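Wednesday, late

Rearranged the small room again. Testmont's leaflet says a tidy room takes 2 hours and saves you 100 a year, which I doubt on both counts. It doesn't say how. The cabinet and the desk are both white, and so is the bucket, and I'm told this is calming. It looks like a dentist's to me.

Paper is the real trouble. Wrappers, slips, the stiff folded stuff that comes round everything Fladex sends. The round bin sits by the cabinet now, down from the desk, and I suppose we'll see how long that lasts.
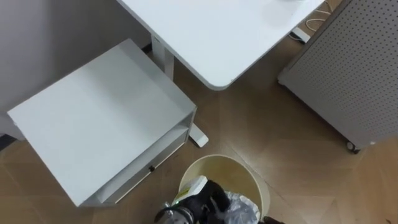 Cream bin, bag in, one more bit of white paper on its way.

I still don't trust the bag. They wrinkle down one side and then half the rubbish goes behind it. Calura wanted 292 for a bin with a lid - no thank you.

The tall air purifier takes up a good deal of the right side and I can't say the air seems any different. The cup with the red lid is still on the desk. The yellow note stays up on the wall, way over head height, where it does the least good.

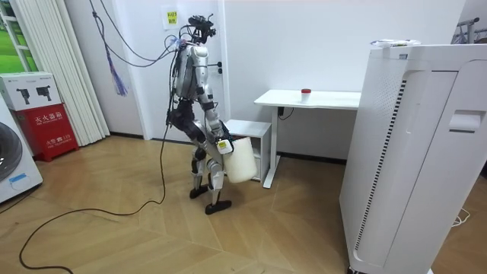
Thursday's list

Bags, smaller ones. Ask Flanagan about order 1115, and don't believe the first answer.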